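Chapter 6
When the Gripper Lets Go (or Doesn't)

Most robot failures are dull. The arm at Tresent that opens this chapter did not swing at anyone or catch fire. It closed its fingers on a crayon, reported a good grasp, and carried nothing at all to the basket, with great care. It did this for 30 cycles before Pramila Nishad looked up from her log sheet.

The software was pleased throughout. Its success rate stood at 100 percent, a number that should make any engineer put down the coffee. The grasp check read finger position alone, and a worn pad had shifted the closed position by just enough to pass for a crayon.

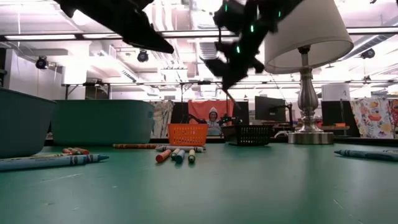
Gaurav Tomar, reading the log that afternoon, remarked that he would have trusted 95 percent and gone home, and that only the perfect score made him suspicious. He also wanted to know why the stop button had stayed untouched. A fair question – an arm that is wrong about what it holds may be wrong about where your hand is.

Section 6.1 covers false grasp reports and the sensors that catch them. Section 6.2 deals with pad wear, a subject with few admirers. In Section 6.3 we return to the stop button and who should press it. Before reading on, write down two ways a gripper could tell a crayon from thin air. Keep the list; you will need it for Exercise 4.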